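Save files and the second machine

Titora's July patch for Pleketti changed where the game keeps its save data, and the effect on players with more than one computer has been larger than the patch notes suggested. Until then a save was a single file in the user's documents folder. It could be copied to a memory stick, backed up by any ordinary program, or edited by anyone patient enough to work out the format. Saves are now split in two. The larger part stays on the local drive. A small index, without which the larger part will not load, is held on a server run by Brelus, the company that handles accounts for all of Titora's current titles.

The stated purpose is synchronisation. A player who stops on a desktop machine can carry on with a laptop, provided both are signed in to the same account. When the two copies agree, the process takes a few seconds and needs no input. When they disagree, the game shows two dates and asks which copy to keep. It does not show the location, the level reached or the hours played, and the copy that is turned down is deleted at the next launch.

Disagreement is more common than it should be. The server compares the time of the last upload, while the local copy carries the time of the last write. A laptop that has been used offline for a weekend may hold the newer progress and still be listed as the older of the two. The support forum thread on the subject passed 2,000 replies before Titora pinned an answer to it, and the answer was to connect before closing the game.

There is also a limit on size. Each account is allowed 40 save slots, which is generous, but autosaves count towards the total. The game makes one on entering any settlement. Once the allowance is full the oldest slot is removed, whether it was made by hand or not.
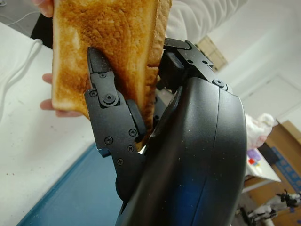
Modified games are a separate difficulty. Hafþórsson, the most widely used of the fan-made expansions, adds its own regions and writes extra records to the save. The index has no place for these records, so a synchronised save opens with the added regions missing and the player returned to the starting harbour. The expansion's authors have released a tool that keeps a local copy of the index and restores it before launch. It works on the current version. Titora has neither approved it nor asked for it to be withdrawn.

The publisher says version 5 will add a screen showing the contents of both copies before one is chosen, and will leave manual saves out of the automatic clearing. It has not said whether the index can be stored locally by players who do not want the service — the request made most often in the forum thread. For the present, the safest method is to turn off synchronisation in the account menu, copy the whole save folder by hand, and turn it back on only when both machines are online.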